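Search the notebook
Search

Soccer task, notebook page 5
February, started a bit after 9 in the morning

Okay, so I finally got the labeling change into the soccer task and I want to write it down while I still remember why I did it. Quick recap for whoever reads this from the Hosside side: until now we scored each run as goal or no goal, one bit, done. The trouble is that a policy that grabs the ball beautifully and lets go a finger's width too early gets the same zero as one that waves at the mat and never touches anything. So now every run gets split into 3 phases (reach, pinch, place) and each phase gets its own mark. Way more work for the person labeling, but so much more useful!

Setup is the usual Ulosthorpe one, both arms, striped mat on the front table, goal at the far end. I left the toy peppers and the play food on the back table on purpose. Güneş is the checkpoint trained with clutter behind the mat and Flunden is the one trained without, and I want both of them looking at the same mess.

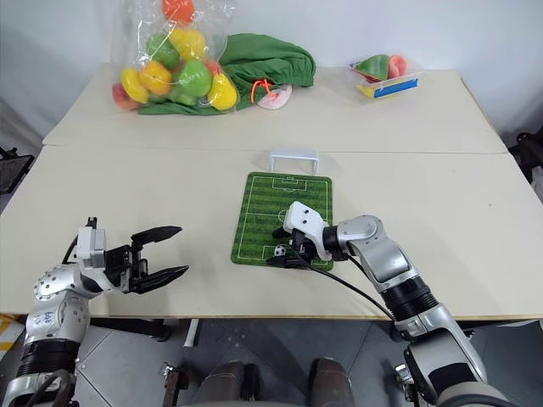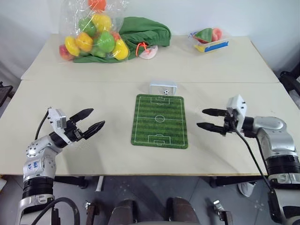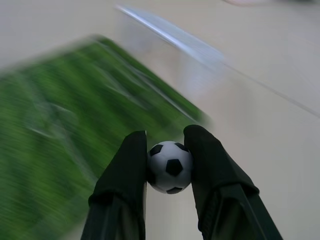
Anyway, the thing I keep chewing on is the pinch. I went back through 200 old runs with the new phases, and Flunden loses most of its points right there. Its reach marks are fine. It comes down next to the ball, closes a hair early, and the ball squirts out (you can hear me groan on the audio track, sorry). Güneş closes later and a little lower, and its pinch marks are over 2 times as good. With the old scoring they looked almost the same, because Güneş then throws a lot of it away in the place phase by opening before it gets to the goal line.

My hunch is the wrist view. Once the hand is moving, the mat smears into green mush and the ball is about the only thing that stays sharp, so the model knows it has the ball but has a lousy idea of where it's carrying it. I'm going to try feeding the head view at a higher weight during place only and leave the rest alone. Dumb and simple first.

To do before the next batch:
- fix the phase boundary, right now "reach" ends when the fingers start closing and I think it should end a bit sooner
- relabel the ones I did before coffee, I don't trust them
- write down the mat position properly, tape marks or something, it creeps
- ask whether anyone still needs the old one-bit scores or if I can drop that column

Recent entries
Pinch timing, first look
Head view vs. wrist view weights
Mat keeps sliding, part 2

Hosside lab notebook | Contact | Back to top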